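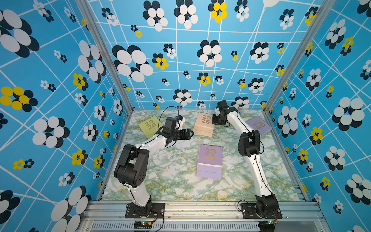 Last January I lost a filling while eating toast, and I had to look for a dentist in a town where I lived only 4 months. My neighbor Nidia Cuadros gave me the number of her clinic in Zosthorpe. I called at lunch time and they could see me the same afternoon.

I must say that I am afraid of dentists since I was 12. In my country we did not go for checkups, we went when it hurt. So I sat in the chair with my hands very tight, and Dr. Flores noticed it.
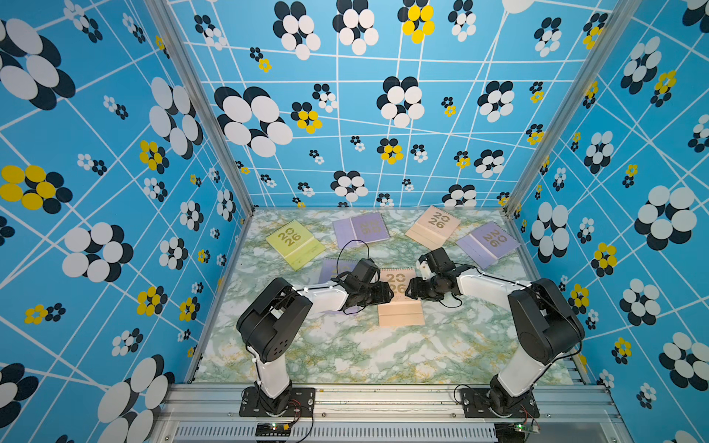 He explained every step before he did it, slowly, and he asked me to lift my left hand if I wanted a break. I lifted it two times. The new filling cost me 80 dollars after the insurance. He also found a crack in a back tooth, and for this one I will need a crown. Without insurance it would be near 2,000, so I am reading my policy now with a dictionary next to me.

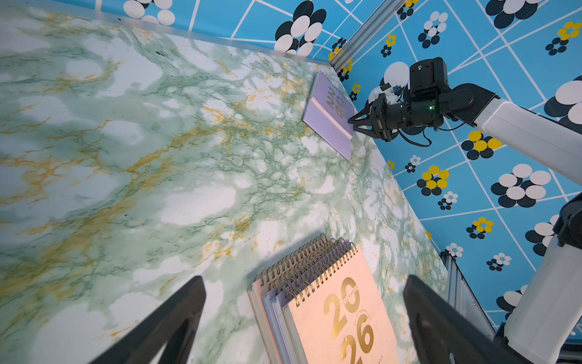

Green and gold in the marble pattern, blue on the walls.

My next visit is in the spring. If you also have questions about crowns, or you had one made, please write me in the comments how long you could not chew on that side.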